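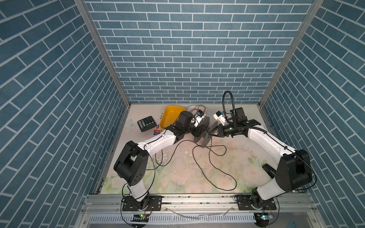

*Blue brick-pattern walls, rose-print floor, black cable.*

## Skander restoration: notes on the new transfer

The restored version of *Skander* opens the autumn program at the Brellport Cinematheque in April. Members who know the film from the old rental tape should expect a different object. The running time is longer, the aspect ratio has been corrected to 1.37:1, and the colour has been regraded from a surviving reference print.

The feature was shot on 16 mm and blown up to 35 mm for its only theatrical release. The tape was struck from a worn exhibition print with the second reel trimmed, and every later copy descends from it. The restoration by Floltska returns to the 16 mm camera negative, which was complete apart from 329 frames at the head of reel four. Those frames were taken from the blow-up. The change in grain is visible for about as long as it takes the ferry to clear the wharf, and it has been left alone.

Cleaning was conservative. The lab logged 1,259 separate repairs, most of them splices and perforation tears. Scratches on the emulsion side were treated by hand where they crossed a face and otherwise reduced to a faint line. No grain management was applied. Viewers used to heavily processed transfers may find the night exteriors coarse.

Sound is the weaker element. The magnetic master is lost and the track derives from the optical negative, with a ceiling well short of modern expectations. Dialogue in the cannery sequence remains difficult — the subtitles, newly prepared for this release, will be shown at all sessions. The organ score has gained the most. Its lower register was almost absent on tape and now carries the final reel.

As to the film itself, the restored footage alters the balance. The long dispute over the boat licence, previously reduced to two short exchanges, now occupies most of the second reel, and the brother's departure follows from it in a way it did not before. The pacing is slower. The middle section still relies too much on letters read aloud.

*Skander* screens with the short *Matar*, presented from an unrestored 35 mm print with moderate fading toward magenta. The short plays first, followed by a brief interval for the change of format.

The theatre seats 400. A block of 100 seats is held for members until the end of March, after which unclaimed seats go to general sale. Doors open at 6:30 pm and the short starts at 7:00 pm. Latecomers will be admitted at the interval.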